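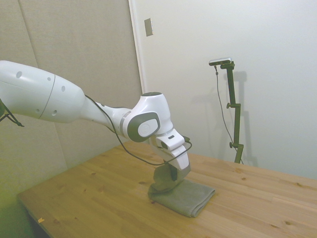 Valentina Painemal folds everything into thirds. She learned it at the hotel laundry in Jarnley, where she worked for 12 years before opening her own linen service in August.

"Halves leave a crease right down the middle," she says. "Thirds sit flatter on the shelf."

Her business, Drimau, handles towels and kitchen cloths for 47 cafes and guesthouses. Woven cloths take the most care, she says, and the corners have to be lined up before the first fold.

"If it starts crooked, you pick it up and do it again – there's no fixing it later."

She prefers a plain pine table with no cover, so the fabric grips a little. Stacks stay at 5 cloths or fewer.

"Any higher and they lean," Painemal says. "Then you're folding them twice."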